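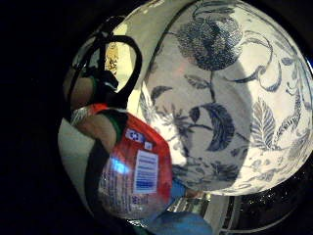
The Hallway Bowl: Sorting, Storage and the Things People Put in Blue-and-White China

Project report, Household Objects module
Spring term, Gresteck College

1. Why a bowl

The assignment asked us to pick one object from a home and follow what it does, as opposed to what it was made for. Other people on the course chose sewing machines and a piano. I chose a bowl. My tutor wrote "ambitious" next to this on the proposal form, and I have decided to take it as praise.

Large patterned bowls interest me since they are hardly ever used for food. They are too heavy to pass around a table and too nice to put in the dishwasher, so they end up near a door, where they fill with things. A white porcelain bowl painted with blue leaves and scrolling vines is made to be looked at from the inside, and the inside is exactly the part that disappears first.

2. Method

I visited 16 households in Hadatstead during March, all within walking distance of the college, which tells you something about my travel budget. In each one I asked to see the bowl. I never had to explain which bowl. At every address we emptied it together onto a towel, wrote down what came out, and sorted the contents into four groups: in use, waiting, broken and unknown.

"Waiting" needs a definition. It covers anything the owner intends to do something about, such as a button that belongs on a coat – in one case a coat given away two winters ago.

I also noted whether the owner could describe the painted pattern before we emptied the bowl. I had them do this from another room, with a pencil and paper.

3. Results

We took out 378 items altogether. The fullest bowl held 47, including a padlock and a key that did not open it. The emptiest held 2, and I suspect it had been tidied for my visit, as the drawer beside it would not close.

Packets and wrappers were the commonest type of thing, followed by cords and keys. Food packaging with nothing in it was usually placed in "unknown" by its owner, who would then eat something from a similar packet while we talked. Cords almost always went in "waiting." People are unwilling to throw away a cord, even when they cannot say what it plugs into.

Roughly half the contents by weight turned out to be coins, which I had not planned for and had no column for.

The drawing test was the best part of the project. Most owners remembered that the pattern was blue. Several drew a bird. There were no birds on any of the bowls I saw. One owner drew a very good windmill, looked at the bowl once it was empty, and asked for the drawing back.

4. Putting things back

I offered to help each household refill the bowl or move the contents elsewhere. Most chose a shoebox, with the bowl left empty so that the leaves showed. I called back at five of these homes near the end of the month. Four bowls had started again. The fifth owner had put the shoebox in the bowl.

5. Problems

Sorting took far longer than I had allowed, mainly because each object had a story and I was too polite to interrupt. My categories also overlapped. A flashlight without batteries is broken to one person and waiting to another, and I sat through a fairly tense conversation between two people who owned the same flashlight.

I should also have recorded where each item lay in the bowl. The bottom layer was plainly older, and by the time this occurred to me everything was on the towel.

6. Further work

I would like to repeat the drawing test with plain bowls to see whether anyone still draws a bird. My own bowl was left out of the study, as the department's guidelines discourage researchers from including themselves. It contains my library card, which I needed for the whole of this project.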